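About Trelis
Gripper and arm trials for people who have to choose one

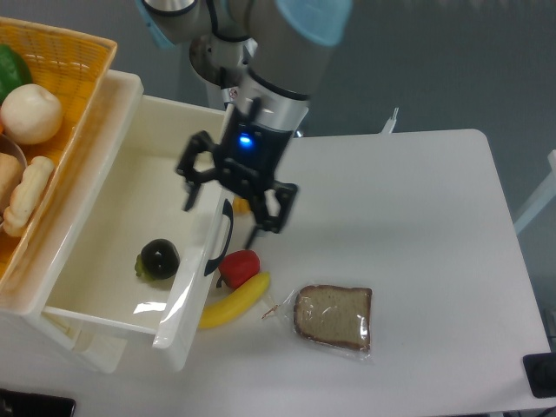
We started Trelis after one too many afternoons spent reading spec sheets that all said the same thing. Every gripper was strong, every gripper was gentle, every arm was repeatable to a fraction of a millimetre, and we still had no idea which of them would open a drawer and put a piece of fruit in it. So we rented a unit on Yang Street, bolted down an arm and began finding out for ourselves. We're still at it, and we still get a bit giddy when a new set of fingers comes through the door!

What we do

We try out grippers, arms, cameras and controllers on everyday jobs, and we write up what happens. Most of our work is about the home and the kitchen: drawers, baskets, bread in bags, peppers, bananas, onions, things with handles and things without. Play food is a favourite of ours. It keeps its shape from one month to the next, so a pepper we used in November is the same pepper in spring, and two grippers tried half a year apart can be fairly compared.

The drawer job is the one visitors ask about most. It sounds dull (open it, put something in, shut it) but it asks a lot of a gripper. A curved handle wants one sort of grip and a round fruit wants quite another, and the fingers have to fit down between the drawer walls without knocking them. Two-finger grippers with open frames do some of this beautifully and some of it badly, and which is which depends on pad, finger length and how the controller handles the last few millimetres of closing. We could talk about those last few millimetres all day.

How a trial runs

A standard trial is 300 attempts per job, with the objects moved between attempts from a list drawn up beforehand. We note every grasp, slip, bump and stall, and a person checks the log against the video before any of it goes in a report. If a gripper needs odd settings to do well, we print the settings. If we couldn't get it to work, we say so and send the maker our logs, and several have come back with new fingers for another go. We love it when that happens.

Our longest comparison so far put 3 controllers on the same arm with the same gripper and ran to 2000 attempts. It changed our minds about how much the controller matters, and it's the reason we now ask every customer what they plan to drive the arm with before we talk about anything else.

Vollura and Venov

Vollura is our logging software. It lines up camera pictures, joint positions and finger force on one timeline, so you can scrub back to the moment a bread bag started to slide and look at what the wrist was doing. We wrote it for ourselves and now give it to every customer along with their results.

Venov is our open set of test jobs, with object lists, table layouts and scoring sheets. It is free to use, and university groups and hobby builders are both welcome to send us their scores. The library holds 1319 scored runs at present and we add to it after each trial.

Who we work with

Small makers who want an outside opinion before launch, labs picking their first arm, and companies that have already bought one and are wondering about a different hand for it. We don't sell hardware and we don't take commission on it. You pay for the trial, and you get the whole log, good and bad.

Visiting

The workshop is open to visitors by arrangement, usually from 2 pm. Bring your own gripper if you have one. We keep adaptor plates for the common wrist patterns, and if yours isn't among them, send us a drawing beforehand and we'll have a go at making one.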